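31 January 2020

Gripper day, the third of them. Citora's fingers against the ones from Mac Giolla, same rack, same mug, and me on a stool with a notebook pretending to be impartial. I have 222 attempts written down now and handwriting that got worse with every page.

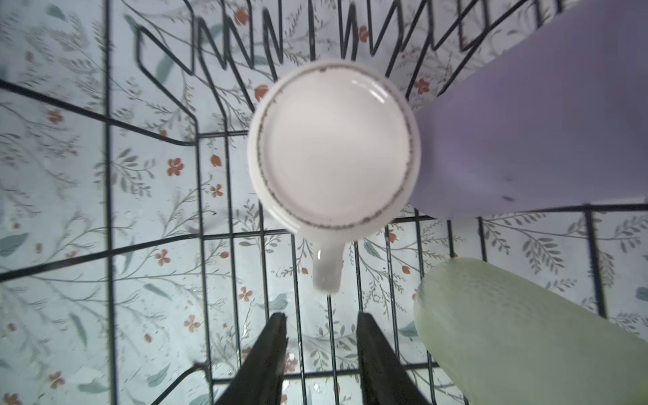 The Mac Giolla fingers are the ones I wanted to lose, as they cost more and came with a smug leaflet. They close evenly, damn them. The wrist view is decent too: handle straight down towards the gap between the black fingertips, wires all round it, and enough floral print coming through the grid to give Gikia's edge finder something to chew on. I turned its threshold down from 300 to 169 and it sulked less.

Tea. Then two arms at once, against my own advice.
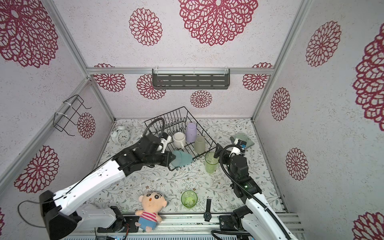
Photo: bench camera, own notebook

Cloth is a different sport from crockery. The left gripper had the teal one up against the front of the rack and I wrote "promising", then crossed it out, then wrote it again — a low standard of science.

No verdict on Citora yet. Softer pads in February, if they post them.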